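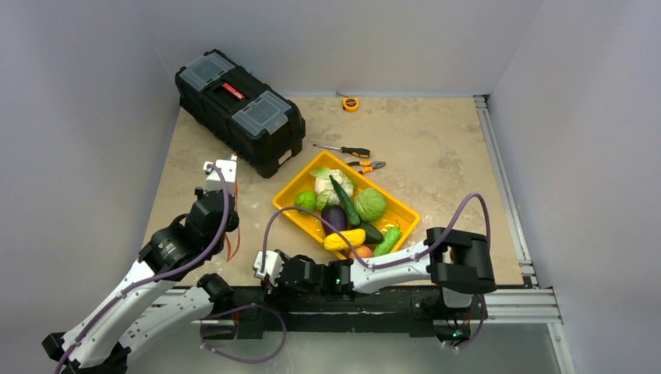
Workshop Library > Building Machines at Home > Part Two > Chapter 8

Print this page | E-mail this page

Chapter 8
Two Arms on One Bench

In Part One you built a single arm, bolted it to a board, and taught it to move between points. Most of the trouble in that work came from the arm itself: loose screws, a joint that drifted, a power supply that was too small. This part of the book assumes that the arm works. The trouble now moves to the space around the arm, and to what happens when a second arm has to share it.

The build in this chapter was done at Hevbridge, a shared workshop. It has two arms on a common mounting bar, a tabletop in front of them, and light gray walls on three sides. The job is to put toy fruit and vegetables from a yellow tray into clear bags with a zipper seal. You can do the job yourself in a few seconds with your eyes shut. It is a hard job for a machine, and it uses nearly everything covered so far.

After working through the chapter you should be able to lay out a two-arm bench, check that the arms can both reach the work, route cables so that they don't catch, and split a task between a holding arm and a moving arm.

You will need the arms from Chapters 3 and 4 or a matching pair of your own, enough aluminum extrusion for the frame, a tape measure, a screwdriver, pliers, and a few zipper bags. Buy more bags than you think you need. They stretch at the seal after repeated use, and a stretched bag behaves differently from a new one.

8.1 Why a bag is difficult

A block stays the same shape when you pick it up. A bag doesn't. Its sides cling together, its mouth closes when you let go, and the film folds in a new way each time. An arm that goes to a stored position and closes its fingers will find a block there every time, if the block was placed with care. It may find a bag, a fold of a bag, or nothing.

The zipper strip is the most useful part of the bag. It is stiffer than the film, it runs the full width of the mouth, and on many brands it is colored. If each arm takes one end of the strip, the rest of the bag hangs below it and the position of the mouth is known at two points. With one arm you know it at one point only, and the free end can swing.
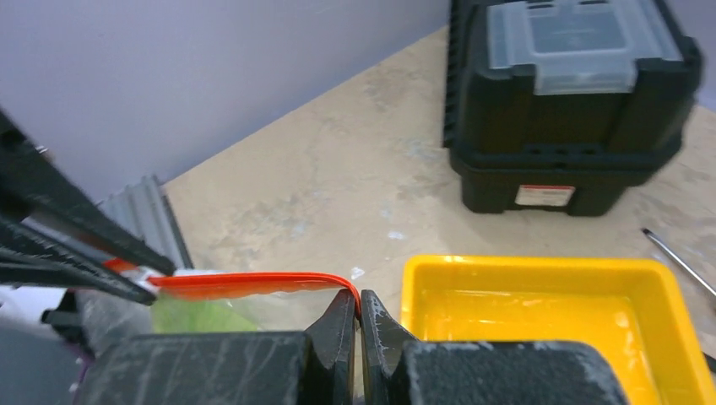 Palesa Naidoo
Workshop instructor and chapter author

With both grippers on the red strip, the film hangs under it with little help. The fingers need to close on the strip and not on the film beside it. Film slides between hard fingertips, and when it slides it usually does so at the moment the other arm pulls.

The distance between the two pinch points matters as well. If the arms are too far apart, the strip pulls straight and the mouth presses shut. If they are too close, the strip sags and twists, and one side of the mouth folds over the other. Begin with a small sag. Move one arm toward the other in small steps until the two sides start to part, and write down that distance. Use it as the starting point for every bag of the same size.

Scuffed fingertips are normal. Wipe them between sessions. If you add rubber pads, test them on an old bag first, since some pads stick to the film and won't let go of it when the fingers open.

8.2 The frame

Both arms in this build are fixed to one black bar along the near edge of the table. The first version had each arm on its own clamp. Sizwe Steyn and I spent most of June finding out what was wrong with that. Each time someone leaned on the bench, one clamp moved a little and the other didn't, and the stored positions for the two arms no longer agreed. The error was small enough to miss by eye and large enough to make one gripper close beside the strip. A single bar doesn't stop the bench from being bumped, but when it moves, both arms move with it.

Bolt the bar to the extrusion before you mount the arms. Check that the frame is square by measuring both diagonals. If they differ, loosen the corner brackets, push the long corner in, and tighten again. Do this on a flat floor. A frame squared up on an uneven bench will twist when you move it.

Our table is 60 inches wide. Yours can be smaller, but don't go so narrow that the elbows meet when both grippers are at the center. To check, cut two strips of cardboard to the length of your arm segments, join them with a pin, and lay them on the table in the positions you plan to use. It takes ten minutes and saves drilling the bar twice.

The walls do two jobs. They keep dropped parts on the table, and they give a plain background behind the work. Paint them one flat color. Gloss paint gives bright patches that shift as the arms move, and a clear bag in front of a bright patch is very hard to pick out.

8.3 Cables

Each arm in this build has a purple cable along it, with slack left in loops at the joints. The loops look untidy. Leave them in. A cable pulled tight along an arm that is straight will be too short when the wrist turns, and it will either come out of its socket or hold the joint back.

To set the slack, switch off the power and move the arm by hand to the far end of its travel in each direction. Watch the cable at every joint. It should never go tight, and it should never hang low enough to drag across the tray. Tie it on the middle of each segment and leave it free where the arm bends. Then do the same with both arms at once, because a loop that clears its own arm can still catch on the other.

Tshepo Fourie, who wired our arms, marks each cable at both ends before it goes on. If you swap two motor cables by mistake, the wrong joint will move the first time you apply power, and with two arms on the bench it may move into its neighbor.

8.4 What stays on the table

Mark out where the tray goes and decide what else may remain inside the walls. A toolbox near the back is fine if neither arm has to pass over it. Hand tools are more of a problem. A screwdriver is low and easy to overlook, and a gripper that comes down on one can bend a finger or strip a gear. If you leave tools on the table while you adjust things, lay them outside the area that the grippers cross, and look over that area again before you start a run.

Set the tray between the arms and turned at an angle if that helps the gripper reach into its corners. Don't fix it down yet. You will want to shift it in Section 8.6, after the first trials.

8.5 Splitting the task

For each step of the job, one arm holds and the other moves. Write the steps in two columns, one for each arm, and fill in both columns on every line, even when an arm is only standing still. An arm with nothing written beside it is the one that will be in the way.

We kept a log of 123 trials on this bench. Most of the early failures came from steps where both arms moved at once. Marthinus Mkhize rewrote the sequence so that the holding arm stops completely before the moving arm leaves the tray, and the work became slower and much easier to correct. Speed can be added later.

Weight also changes the job as the bag fills. An empty bag floats about and is hard to aim at. A bag with a lime and an eggplant in it hangs steadily, but it pulls down on the strip, and a grip that was firm enough at the start may begin to slip. Put one of the larger pieces in early. Leave long pieces such as cucumbers until you have the others working, because they have to be turned before they will pass through the mouth. 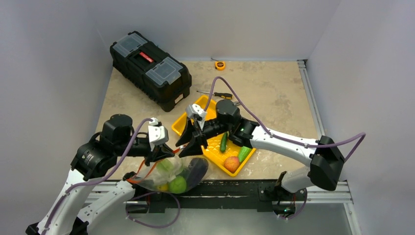

Before You Begin

Read the whole of Section 8.6 before switching on either arm. Work through the items below in order, with the power off until the last one.

Measure both diagonals of the frame and write them in your notebook.

Move each arm by hand through its full travel and check the cable at each joint.

Check that the stop switch can be reached from where you will stand. Ours is on the outside of the frame, and it cuts power to both arms together. Support the arms when you test it, as they will drop if they have no brakes.

Place the tray, and draw its outline on the table in pencil.

Fill in your two-column plan for a single piece of fruit. Pick a small round one. Have another person read the plan aloud while you move the arms by hand to match, one line at a time, and change any line where the arms touch.

Switch on one arm, run its column alone at the lowest speed, and switch it off. Repeat with the other arm. Keep your hands outside the walls during both runs.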